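Product Review: Minside Perforated Wall Panel with Hooks

Reviewed by the Equipment and Supplies Office, Prevari Adult Training Center

The Minside panel was purchased in March for the home repair classroom, where it replaced a set of deep drawers. The drawers had held the small hand tools for several years and had become difficult to keep in order. Students were required to open each drawer in turn to locate a single item, and tools were frequently returned to the wrong place at the end of a session. The Center requested a storage product that would display tools and supplies at a glance and could be rearranged without drilling new holes.

The product consists of a white perforated panel and a supply of matching white hooks. Our order included 10 hooks, of which 8 are in regular use. Installation took one member of staff a single morning. The written instructions are brief but adequate, although the diagram for the upper brackets is printed too small to be read comfortably, and the supplier should consider enlarging it. The wall fasteners provided were suitable for our masonry wall. Purchasers with plaster walls will need to obtain their own.

Performance with packaged goods is very good. Scissors, pliers and similar items supplied on hanging cards can be placed on the hooks directly and remain flat against the panel. The Center keeps new stock on its cards until it is issued, and the panel has made it easier to see when a replacement should be ordered. Tubes of sealant may also be hung, provided that the tube has a hole in the end.

Performance with loose tools is more mixed. A small paint roller hangs securely. A putty knife depends on the hole in its handle, and two of our older knives have holes too narrow for the hook. These are now kept upright in a separate holder below the panel, together with the wooden-handled tools. The Grimovik panel used in our second classroom has a thinner wire hook that accepts a wider variety of handles, but it bends under heavier items and has needed replacement twice. On balance, the Minside hook is preferred.

The hooks slope outward and downward toward the user. Items come off with one hand, which our students with limited grip have found helpful. The same slope means that a card placed carelessly near the tip may slide off. We recommend that each card be pushed fully back to the panel.

The white finish shows pencil marks and fingerprints. It cleans well with a damp cloth and mild soap. After 6 months of daily use there is no chipping at the holes, and 3 hooks show slight wear to the coating.

Tools are issued in a plastic shopping basket at the start of class and returned to the panel from the same basket at the end. The basket is not part of the product and was obtained from Palaniappan, our regular supplier of classroom goods. Staff report that clearing up on Monday evenings, when the largest group attends, is noticeably quicker under this arrangement.

The Center rates the panel as suitable for classrooms, small workshops and supply rooms. It is not recommended for power tools or for any item with an exposed cutting edge. Replacement hooks are sold separately, and an additional packet should be ordered with the panel.

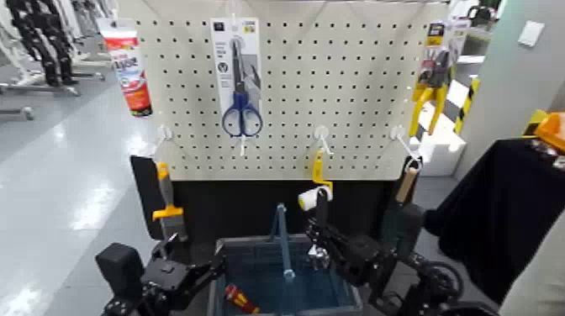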